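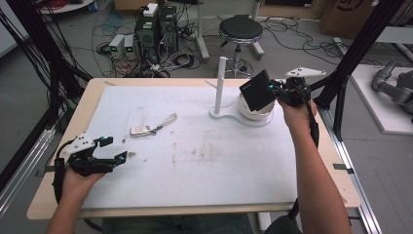

Filed under: Label Printing / Resolved Tickets

Ticket: Shipping labels drift downward over a long batch
Site: Cotwood, packing room
Software: Somow print queue, driver supplied by Shehu
Priority: normal
3 comments

Reported problem

Labels print correctly at the start of a batch and then creep down the stock. By label 53 the bottom line of the address touches the lower edge. By the end of a full batch the postal barcode is partly on the next label and the carrier's scanner rejects it. Turning the printer off and on restores the position. The drift returns in the next long batch.

The site reports the same result on both packing stations. Short batches are not affected. Queue software was updated in August. The site can't say whether the drift started before or after the update.

First checks

Cleaned the gap sensor with a dry swab. No change.
Ran media calibration from the front panel. Calibration completed without an error. Drift unchanged.
Swapped the roll for one from a different carton. Drift unchanged.
Moved the printer to the other station and changed the USB cable. Drift unchanged.
Printed the internal test pattern 47 times directly from the front panel. All 47 aligned to the top edge.

The last result matters most. The test pattern does not pass through the queue or the driver, and it holds position. The sensor and the feed roller were set aside as causes at this point.

Driver settings

Stock type in the driver was set to "continuous." The labels are die-cut with a gap. In continuous mode the printer ignores the gap and feeds by the page length it is given, so any error in the length is added again on every label.

Changed stock type to "labels with gaps" and printed a batch. The first 12 or so were good, then the drift came back at the same rate. Reopened driver properties and found the stock type had gone back to "continuous."

Repeated the change three times, with the same outcome each time. The setting holds while jobs are sent from a text editor. It is lost when the queue sends a job.

Cause

The queue keeps its own copy of the printer settings in a profile and writes that copy to the driver when it opens a job. The profile at this site was named Borano and had been imported from an older installation. It carried two wrong values:

Stock type: continuous
Page length: 997 (the stock on site needs 1000, in the same driver units)

Three units per label is too small to see on one label. Over a long batch it adds up to the offset in the report.

Editing the driver alone can't fix this. The profile has to be edited, or deleted and made again.

Fix applied

1. Pause the queue and let the current job finish.
2. Export the profile and keep the file. It also holds the sender address and the tray order.
3. Delete the profile. Restart the queue service.
4. Create a new profile from the driver defaults. Set stock type to labels with gaps, page length 1000.
5. Re-enter the sender address by hand. Do not import it from the exported file - the import brings the old page length back with it.
6. Run media calibration once.
7. Resume the queue.

Verification

Printed one batch of 137 labels through the queue. First and last labels laid over each other against a window: address block and barcode line up. Driver properties opened after the batch still show labels with gaps.

The second station was done the same way on Sunday with the same result.

Open items

The profile editor displays page length only when the stock type is continuous. With gap stock selected the field is hidden but the stored value is still used for the preview. The preview may therefore look short even when printing is correct. Reported to the vendor as a separate ticket.

If drift comes back after a queue update, check the profile first - the sensor can wait.

Status: resolved
Was this helpful? 6 yes, 1 no
2 shares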